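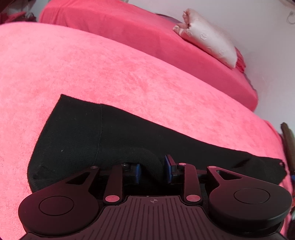

Figure 1. Hand-held gripper with blue finger tips at a fold of black fabric, on a pink towel.

Unit 3: Slip in the finger linkage
Handout for the lab section. Bring it with you; we will mark it up.

Background

The Prevness data set is a collection of cloth-handling recordings made with hand-held grippers. Each recording stores the path of the gripper and the opening between the finger tips. A policy trained on those two signals is then run on an arm at the Mindside lab. The cloth model never sees the linkage itself. It trusts the number it is given for the opening.

The batch we study has 3,604 recordings. After the fault was found, 3,027 were kept.

What went wrong

In July the arm began closing too far on thin cloth. On towels it worked as before. On single layers of knit it closed hard, stalled the motor and held the stall until the driver cut out. On one run the operator, Abdelilah Mahrous, reached in to free the cloth while the driver was still powered. The driver reset and the fingers closed on his glove. He was not hurt. The run was stopped and the arm was locked out until the next morning.

The first report blamed the driver. That was half right. The driver should not have reset by itself, and that setting has been changed. It did not explain why the arm was squeezing so hard to begin with.

Finding the cause

Erlinda Maglaya replayed the recordings in order and plotted the smallest opening in each one. For most of the batch the plot is flat. In the last part it drifts below zero, meaning the fingers were recorded as having passed through each other. A pivot pin on one gripper had worked loose. The fingers stopped against the cloth, but the linkage kept moving by the amount of play in the joint, and the opening was computed from the linkage.

Look at Figure 1 with this in mind. The pink caps mark joints in the linkage, and the blue tips are some distance from the lowest ones. Play at a low joint shows up at the tip, and the other way around.

Changes made

Check every pin for play before a session and again after 500 grasps.
Close the gripper on the Uritz gauge block and write down the reading.
Reject any recording with an opening below zero.
No automatic reset after a stall. Power off before hands go in.

For discussion

Thick cloth hid the fault – work out why, using the Zerouali notes on compliance from Unit 2. Then say which of the changes would have caught the loose pin first, and which would have protected the operator even if the pin was never found.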